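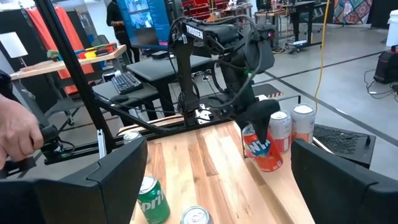 ## About Astel Refreshments

Astel Refreshments supplies canned soft drinks to workplaces, colleges and training centres in Breltmont and the surrounding district, and collects the used cans for recycling. The company is independently owned and has no tie to any drinks manufacturer. Our customers choose their own range, and a single delivery may combine orange, lemon and lime, cola, tonic and sparkling water in whatever proportion the site requires.

The business was founded by Lotte Van Leeuwen, who had previously managed catering stores for a group of further education colleges. Her first customers were workshops and laboratories without a canteen, where staff bought their own drinks and the used cans went out with general waste. The company began with two delivery rounds from a rented unit on Wunov Road. It now serves 80 sites from the same address, having taken over the neighbouring unit as well.

### What we supply

All our drinks are sold in cans. We do not supply glass or plastic bottles, and we do not operate vending machines. Cans are delivered in full or mixed trays, according to the standing order held for each site. Standard and slim sizes are available, and sugar-free versions are offered wherever the manufacturer produces them.

Orders may be changed until noon on the working day before delivery. Our drivers carry goods to the room or storage area named on the order, place new trays behind older stock and remove outer packaging on request. Where a site keeps its drinks in a refrigerator, the driver will fill the shelves and leave the remaining trays alongside.

A small number of customers ask for individual cans to be set out on tables before meetings, open days and practical sessions. We are pleased to do this when the room is accessible at the time of delivery. Such requests should be made in writing and should state the number of tables and the drinks preferred on each.

### Collection of used cans

Every customer receives collection bins with lids, sized to suit the premises. Bins are exchanged at each delivery. Cans should be emptied before they go in; they need not be rinsed or crushed. We ask that cups, food wrappers and cartons be kept out, as a mixed bin has to be sorted by hand at our unit before it can be sent on.

Collected cans are weighed, baled and passed to Gachanja Metals for reprocessing. A statement of the weight collected is issued to each site every quarter. Last year our rounds produced 734 bales. Customers with their own environmental reporting may ask for the figures to be broken down by building.

Opened cans that still contain drink cannot be carried on our vehicles. Sites with laboratories or workshops are reminded that cans used to hold anything other than the original drink must not be placed in our bins under any circumstances.

### Our staff

The company employs drivers, warehouse staff and a small office team. Each round has a regular driver, and a relief driver visits every site on the round before covering it alone. New drivers complete 3 weeks of accompanied deliveries, including instruction in manual handling and in the access rules of the sites they will visit.

Lotte Van Leeuwen remains managing director and is responsible for customer agreements. Questions about a particular delivery are best addressed to the office, which holds the driver's record for the day.

### Becoming a customer

Agreements run from month to month and may be ended by either party with one month's notice. There is no charge for bins. Before a first delivery, a member of staff will visit the premises to agree the point of delivery, the position of the bins and the opening order.

Visits for new sites can be arranged through the office at Wunov Road, Breltmont. Sites wishing to begin at the start of the autumn term should allow for the fact that October is our busiest month for new agreements.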